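The Trial Period

The box from Hundico came while Maribel Marulanda was feeding the chickens, and the driver left it against the gate, where it was too heavy for her to move. She had to open it there on the grass with the kitchen scissors.

She had ordered it in August, late at night, after her second glass of wine. It was a delivery robot for private roads. Hundico called it the Amness, a name that she could not say without feeling she had forgotten a letter. It had four wheels, a lid with a lock, and a camera on the front. The price was 349 dollars for the trial period, and then a larger sum which she had read once and did not want to read again.

Her father lived at the other end of the road. It was a straight road through the woods, paved by her grandfather's company in a good year, and it belonged to the two houses and to no one else. Her father was in the old house and she was in the new one, which was also old by now. Since the operation on her knee she could not walk there every day. He could not walk to her because he did not want to, and he had not wanted to for two years.

So there would be a robot. It would carry his soup, his newspaper and his pills. She explained this to him on the telephone.

"Who is driving it?" he asked.

"It drives itself, Papa."

"And who is watching it?"

"I am watching it. I have a screen."

He was quiet for a while. She could hear his radio.

"What kind of soup?" he said.

The instructions were thick and had been translated from another language by somebody patient. On the first page it said: Before the unit can serve you, it must learn your way. She had to send it down the road and back with nothing in the box, so that it could learn. After that she could send it with up to 67 pounds of cargo. She read all the pages with a pencil in her hand. Under the heading Light and Shadow there was a long paragraph saying that sun through leaves could make the unit hesitate, and that this was normal, and that the owner should not shout.

She put the tablet on the kitchen table, against the sugar bowl, and pressed Begin. Through the window she saw the robot roll past the mailbox and go in under the trees. Then she could see it no more, and she sat down and looked at what it saw. 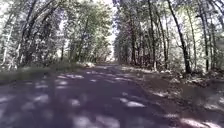
Learning run, outbound. Lane clear.

It was strange to look at her own road in this manner. She had walked it to school and back, and later she had driven it, always thinking of something else. Now she was low and slow, and the trees were very tall. The branches leaned over from both sides. She had forgotten how much of the summer was still up there in the leaves.

The robot slowed down in front of a patch of sun.

"Go," said Maribel.

It did not go. On the tablet appeared the word Thinking. She remembered the paragraph and did not shout. After a moment the word went away and the robot rolled over the sun as if it had decided to trust it.

The learning run went well. On the next morning she put in a jar of lentil soup, wrapped in a towel, and the newspaper on top of it. The robot was away for a long time. When it came back, the jar was inside, washed, and the towel was folded in a square. There was also a piece of paper with her father's handwriting, which had always looked like a fence in bad weather.

Too much salt, it said.

Hundico sent her a message every evening with a question to answer. How satisfied are you today, from 1 to 100? She did not know how a person could feel the difference between 81 and 82. On the first evening she wrote 67, because this number was still in her head from the cargo, and in the field for comments she wrote that the lid was stiff. A woman from the customer service called her the next day. Her name was Komska, and she had a tired, friendly voice.

"You gave us a 67," said Komska. "We would like to understand the 67."

"The lid is stiff," said Maribel.

"Is there anything else?"

Maribel thought about it. She wanted to be fair. "It stops at the sun," she said.

"This is described in the instructions."

"Yes, I read it. I only say that it stops."

"Do you shout at it?"

"No."

"Good," said Komska, and Maribel heard that she was writing something down.

After one week they had a routine. Maribel cooked in the morning, her father complained in the afternoon, and the robot carried both things in the same box. The soup had too much salt, then too little. The newspaper was folded wrong. He asked for batteries, for a ball of string, for the photograph of her mother at the lake, which he said was his and which Maribel believed was hers. She kept the photograph one night on the table next to the tablet. In the morning she put it in an envelope between two pieces of cardboard and laid it in the box and locked the lid.

She did not do anything else while it was traveling. Usually she washed the dishes and looked at the screen from time to time, but on that day she sat with both hands in her lap and watched every yard of the road.

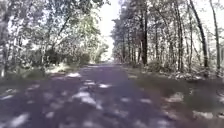
It was slower than on other days, or it seemed so to her. She knew that the robot did not know what it carried. For the robot there was only weight, and a photograph weighs less than soup. Still she thought it went carefully. When the word Thinking appeared, she said, "Take your time," and she was surprised by her own voice in the kitchen.

The box came back empty. She put her hand in it and felt in the corners. There was no paper in it and no complaint.

She telephoned him.

"Did it arrive?"

"It arrived."

"And?"

"It's on the shelf," her father said. "By the radio." Then he said, "She is squinting. I didn't remember that she was squinting."

"The sun was on the water."

"Yes, that I remember."

Neither of them knew how to finish the conversation, so they spoke about Panagiotou, the roofer, who had promised to come before the rain and who had now promised it a second time.

That evening the question from Hundico was the same as always. Maribel held the tablet for a long time. She wrote 100, then she deleted it, because she did not want Komska to call and ask her to explain the 100. She wrote 90. In the comments she wrote that the lid was getting better.

The trial ended on September 18, 2018. The message said that she could keep the Amness and pay the rest, or put it back in its box, and a driver would come for it. She had cut the box with the scissors and it had stood in the rain by the gate. She looked at the sum, which was still more than 1000 dollars and had not become smaller while she was not looking at it. Then she looked at her knee. It was a better knee than in August. The doctor had told her to walk a little more every day, on flat ground, with a stick.

In the morning she made the lentil soup. She put the jar in the towel and the towel in the robot. Then she took the tablet under her arm and her stick in her hand, and she pressed Begin, and she went out after it.

She had not thought about how fast it was. On the screen it had seemed to her a slow thing, but it was faster than a woman with a stick, and soon it was far in front of her. She stopped to rest and held up the tablet to see where it had got to. 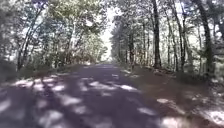 Delivery run, last day of trial.

She looked at the screen and then at the road, and could not say which part of it the robot was in. The trunks were the same trunks to her. She had lived beside them all her life and had never learned them, and this machine had needed one run.

She put the tablet back under her arm and walked. Her knee hurt in an ordinary way. There were acorns under her shoes, and it smelled of leaves, and this was a thing the tablet had not told her.

Where the road came out of the trees she saw the gate of the old house, and the robot standing before it with its lid open. Her father was bent over it in his brown cardigan. He had the jar in one hand. With the other hand he was putting something into the box, and he was talking to it, quite seriously, the way he used to talk to the dog.

"She will say it's from the store," he was telling it. "But it's not from the store. I made it."

He heard the stick and straightened up. He looked at her, then at the robot, then at her again.

"You walked," he said.

"Yes."

"With that knee."

"Slowly, Papa."

He thought about this. Then he reached down into the box, took out a small loaf of bread in brown paper, and held it against his chest, as if now he was not sure whether to give it.

"It's a bit burned on the bottom," he said.

"I will write it down," said Maribel. "They want a number every evening."

He opened the gate for her with his elbow. The robot waited for someone to close the lid. When they were already at the door she remembered it and had to go back.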